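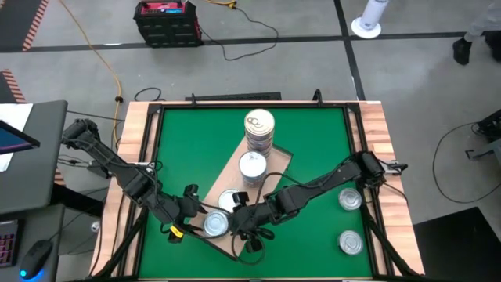 Stacking canned goods is mostly a question of rims, says the packaging technician at Jovo, who has spent the spring testing how small cans sit on one another. "The base of one has to seat inside the rim of the next. If it rides on the rim, the stack leans." Pull-tab lids complicate this. The tab takes up part of the recess, whether the lid is silver or gold-colored, and a can stacked over it may rock. A tan mat under the stack keeps the lowest can from creeping on the green work surface.

4 min read

In April the technician logged 206 stacks, using cans from two suppliers, Amora and Sillar. Most failures came at the third can. "Two will stand on almost anything. With three, you see every error you made with the first."

Labels matter too – a loose paper seam can catch on the can beside it. The technician now checks seams before each run and sets aside any can with a dented rim.

The next series covers up to 700 cans and will compare the mat with bare shelving. "I expect the mat to do better on sliding and worse on leveling," the technician says. "It gives a little under load, and I have no figure for that yet."

Search articles Enter keyword

We use cookies to improve this site. Accept Manage settings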